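4.2 Cleaning and sealing the stone benchtop

1. Mix 20 mL of Cunotero stone cleaner into 1000 mL of warm water.
2. Wipe the surface with a soft cloth, rinse and leave to dry overnight.
3. Apply the sealer thinly, working from the back edge forward.

CAUTION: Do not use vinegar or cream cleanser on marble. Acid dulls the colour and the finish. 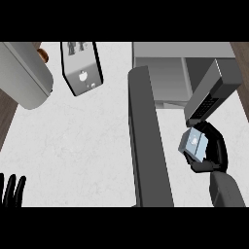

4. Buff off any residue after 20 minutes.

Note: Reseal each February.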